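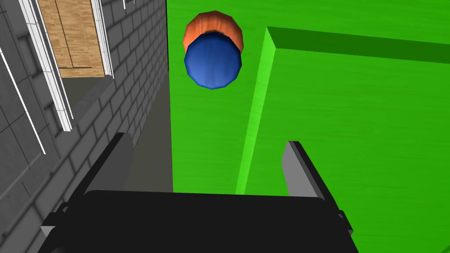 # Rights for a school musical when we change the songs

**plamov_drama**

Our school is putting on a musical in August and the license from Skiken came to 2,119 for 3 nights. The hall seats 400. We want to drop two songs because our lead can't reach the high notes, and move one duet into the second act. Does the license cover that or do we have to ask? Rehearsals start Thursday.

**Brito**

You have to ask. Cutting a song counts as a change to the script, and so does moving one. Write to the licensing office with the page numbers and the reason. Ours took nine days to reply and they said yes to the cut but no to the move. Ask about changing the key at the same time. That might save you the songs altogether, and some shows have transposed parts you can rent.

**backrow_illido**

we just cut stuff and never heard anything

**stagedoor2000**

Read the section of the contract on alterations before you write. With ours, a change made without permission meant they could pull the license, and we had already spent 2,000 on costumes and the set. Start rehearsing the scenes that aren't affected while you wait for the answer.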